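Subject: Re: [floor-list] cell 2 and the packing bench
From: Obed Alhassan
Date: 6/11/20

Quick answers, on my way to the Hurkemcombe call, sorry for typos.

> Obed, people on my side are asking what the arms mean for
> the bench crew. We had 5 on sorting in April. Are we going
> back to that or not? Also who gets called when it stops,
> because last week it was whoever stood closest, and they
> still had their own rate to make. And can we see the thing
> before we get trained on it?
> Midtbø

No, not back to 5. Plan is 2 per shift on the cell, the other three move to inspection and the Flundero returns. Same grade, same hours. I have that in writing from Grurnberg and will forward it when I find the mail.

Who gets called - fair complaint. From now on whoever is signed on to the cell is OFF rate for the shift. Not half off. If a part jams you clear it, log it, restart. If it jams again on the same part call me, don't keep trying.

Numbers, since you will ask anyway: 636 parts through in the last full shift, 82 of them had to be finished by hand. Too many. Most were parts lying at a bad angle and the grippers closing on nothing. So the bench work isn't gone, it's just moved to the end of the line and gotten more boring. I know. Want to rotate people every two hours so no one is stuck on rejects all day. Tell me if two is wrong, you know teh crew better than I do.

Training: half a shift each, paid, in pairs. Mostly it is learning to stop it, open up, and get it going again. No programming. Anyone who wants the programming side, write to me off list, there's room for a couple.

And yes you can see it. Picture is what you'll be looking at from the operator spot, more or less.
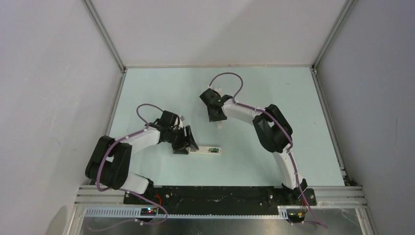 Cell 2, both arms, left gripper down at a white block.

Purple cables: please do not pull or re-clip them, even if a loop looks too long to you. Leave it and tell me.

Still open - who covers breaks, and if the night crew gets the same rotation. Havent asked Grurnberg yet. Will do it tomorrow and post here.

Obed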